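Workshop Tips: Buying a Small Robot Arm Without Selling the Car

Readers who remember January's column on drill presses will recall my firm belief that the sticker price of any machine is a polite opening remark. A benchtop robot arm is the same thing with more cables. I have now been through the whole business at my own expense, and these are the notes I wish I'd had taped to the wallet.

Write down the job first. "Help in the workshop" isn't a job. "Push a lever to the third mark and leave it there" is a job, and a salesperson can be made to answer for it. If you can't get yours into one sentence, keep the money for another month and sharpen some chisels.

Price the fingers separately. The arm I settled on was quoted at $2,798, a figure I admired for most of an afternoon before reading that it ended at the wrist. Grippers, mounting plates and the one cable that fits are usually on another page, and they were on another page for me, too.

Try the job in simulation before you pay for metal. Mine was a lever with a ball knob that has to line up with a numbered scale, and a rendered table costs nothing to knock things off.

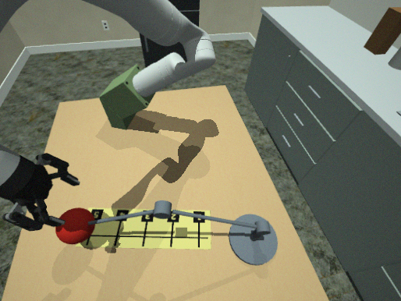
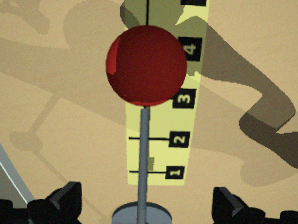
Same lever, same numbered strip, two views.

Two evenings of that saved me from the longer arm in the Randeo catalog, which I wanted for no better reason than that it was longer. Measure the reach you need from the spot where the base will really be bolted down, with the elbow bent the way it will have to bend. Then measure the space the elbow wants behind it. The elbow is the part that finds the shelf of paint cans.

Budget for the table. A bench that is fine for gluing birdhouses may wobble when an arm swings over it, and then you have bought a very expensive way of rocking a bench. I put $55 into lumber and bolts and considered myself lucky.

Ask what happens when it breaks. Usmani told me 14 days for a replacement joint. Plalarby told me it would not break, and I moved on to the next supplier. Get the answer in writing, along with who pays the freight – a crated arm weighs more than your optimism does.

Used is worth a look. There was a tidy one at the Bandthorpe surplus sale with a fair price on it and no controller, and the controller was the part that cost money. Before you hand over cash for any secondhand arm, see it power up and move every joint through its full travel. If the seller says it ran fine last year, offer last year's enthusiasm in return and keep walking.

Leave a line in the budget for the hours. Setting up took me longer than doing the job by hand would have taken until retirement, and I had allowed one weekend. Allow more.

Last, keep every receipt in a single envelope, and put the envelope somewhere the arm can't reach.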